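Home | Day Trips | On the Water | Lodging | Contact

We use cookies to remember your preferences. Accept | Settings

Open day at Malabanan Paddle & Sail
By Shona Maihi
Apr 5, 2021

Print this page | E-mail to a friend

The sign at the turnoff says Malabanan is 3 miles down the road. The sign was put up by an optimist. After a stretch of gravel and a one-lane bridge where two pickups were busy being polite to each other, I pulled into a mowed field and got a wristband from a teenager who never looked up.

Malabanan rents kayaks, paddleboards and small sailboats on Lake Parnach, and once a year, before the season starts, it lets the public poke at everything for free. Free is a powerful word. By mid-morning the line for the paddleboards went past the bait fridge and around the back of the changing rooms, and I joined it with my shoes already full of sand.

The safety talk lasted eight minutes. We learned to fall flat, hold on to the paddle, and stay inside the orange buoys. I put the first part into practice almost at once. The lake in spring is cold enough to make you say things in front of other people's children.

My board was an Indedeck, a wide, forgiving slab the staff give to anyone who looks worried. I stayed on my knees for most of the session and told myself it was a technique. A man of at least seventy went by standing up, with a terrier. 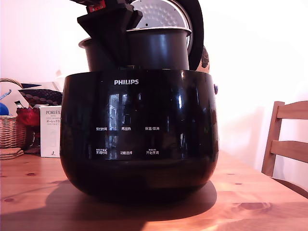

Do you have to book ahead for the regular season?
Weekends in July fill up early, so call for those; on other days you can walk in and take what's on the rack.

After lunch they ran sailing rides out to Vamitz Island and back. The boat takes six, plus a skipper who had clearly given the same speech all morning and was getting shorter with each trip. Ours came down to "Birds on the left, rocks on the right, duck when I say duck." I ducked late. The island has a picnic table, a lot of geese and what the geese leave behind, but the view back toward the hills is lovely, and for a little while the wind did what the skipper wanted.

Prices, for the practical: a season pass is $100 if you sign up at the open day, and a single kayak runs $51 for the full day, life jacket included. Dry bags are extra. So is parking, once they start charging for the field.

I left around 4 with a sunburned neck, one damp sock and a brochure for the evening paddle. The other sock is probably still on the dock, left side, near the hose. If you go up there, I'd like it back.

Sign up for our newsletter and get new trips in your inbox.

Print this page | E-mail to a friend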